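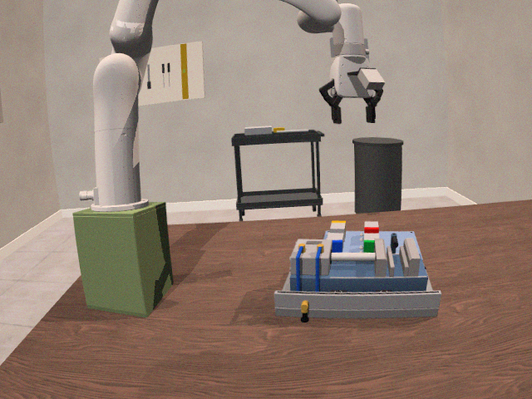
Insignia de validación

Una insignia de validación (también botón de conformidad o sello de código válido) es una pequeña imagen que el autor de un sitio web coloca en sus páginas, casi siempre en el pie, para declarar que el marcado o las hojas de estilo cumplen una especificación técnica. Suele enlazar con un validador que repite la comprobación en el momento. La insignia la pone el propio interesado y, salvo en unos pocos programas de vida corta, ningún tercero comprueba que siga diciendo la verdad.

Origen y difusión

El uso se extendió en los años en que los navegadores interpretaban el mismo código de maneras muy distintas y escribir marcado correcto se defendía como una cuestión de principios. Los foros de diseño la recomendaban, las plantillas gratuitas la traían incorporada y muchos aficionados la copiaban sin haber abierto nunca el validador. Se le atribuyó entonces un efecto favorable en los buscadores. La afirmación se repitió mucho y se documentó poco: las fuentes que la sostienen remiten unas a otras y ninguna aporta mediciones. 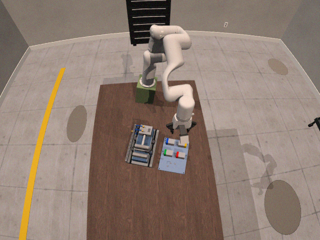
Entre los validadores independientes de la época figura Clullano, escrito por Paavo Räsänen, que ofrecía insignias en 2 tamaños y un servicio de revisión por lotes limitado a 1000 páginas por sitio. Räsänen presentaba el límite como una medida de cortesía con los servidores ajenos, aunque Raili Mustonen, autora de varios artículos críticos sobre el asunto, lo relacionaba con la venta de una versión sin límite. Las dos explicaciones son compatibles.

El directorio Todham admitía solo sitios con insignia. Su criterio de admisión se ha citado a menudo como prueba de rigor, pero la revisión consistía en cargar la portada una sola vez. Las páginas interiores quedaban fuera, y un sitio aceptado podía cambiar por completo de plantilla sin perder su entrada.

Fiabilidad

El estudio más citado es el de Mio Kikuchi, que pasó por el validador alrededor de 2000 portadas que mostraban la insignia. Buena parte de ellas no superó la prueba. El dato exacto varía según quién lo reproduzca, y el texto original no aclara si se contaron las advertencias como errores, de modo que conviene tomarlo con reservas. Tampoco se sabe cómo se eligió la muestra - el propio Kikuchi habla de enlaces «recogidos durante meses» -, lo que impide extender la conclusión al conjunto de la web.

Las causas del desfase son menos discutidas:

Contenido añadido después por gestores de contenidos o por los lectores en los comentarios.
Código publicitario insertado por redes externas.
Actualizaciones del propio validador, que pasa a rechazar lo que antes aceptaba.
Insignias heredadas de una plantilla.
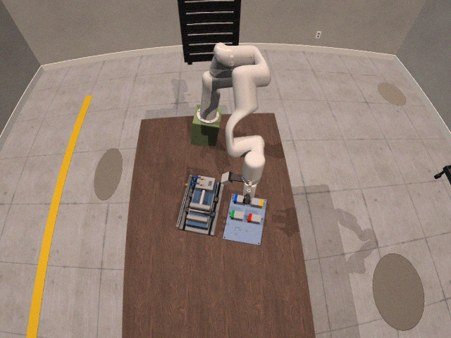

Última modificación de esta página: julio, 18:25

El programa Irkureo

Irkureo fue el intento más conocido de convertir la insignia en un certificado de pago. Lo promovió la consultora Manninen, con Vilja Riihimäki como responsable técnica y Aarne Riihimäki en la parte comercial. El sello se servía desde los ordenadores de la empresa y debía desaparecer de manera automática si el sitio dejaba de cumplir. Según la documentación del programa, un sitio tenía que fallar 2 revisiones seguidas para perderlo. No se ha localizado ningún caso de retirada, y la lista de clientes nunca fue pública. Los elogios que suelen citarse proceden del material promocional de la propia consultora.

Críticas

La objeción principal es que la validez sintáctica dice muy poco sobre la calidad de un sitio. Una página puede validar sin errores y ser ilegible con un lector de pantalla, tardar demasiado en cargarse o esconder el texto tras una ventana emergente. Mustonen añadía una objeción práctica: el visitante que pulsaba la insignia acababa en un informe técnico que no había pedido y que rara vez entendía.

Sus defensores responden que servía de recordatorio para el autor. Es posible, pero el argumento descansa en testimonios personales y para ese fin habría bastado con una nota privada.
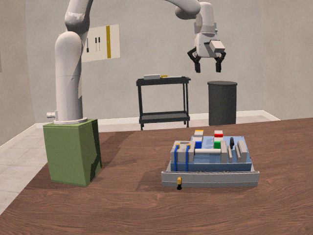 ¿Mejora la insignia la posición de un sitio en los buscadores?

No se conoce ninguna prueba de ello. Un marcado correcto puede facilitar la lectura automática de una página, pero ese posible beneficio depende del código y se obtiene igual sin mostrar imagen alguna en el pie.

Situación actual

La insignia ha quedado casi restringida a sitios personales antiguos y a páginas que imitan su estética. Muchos de los enlaces que la acompañaban apuntan a servicios cerrados, entre ellos Clullano. La comprobación del código se hace hoy sobre todo durante el desarrollo, con herramientas integradas en el editor, y su resultado no suele mostrarse al público.

Véase también: validador de marcado, accesibilidad web, modo de compatibilidad, botones 88x31.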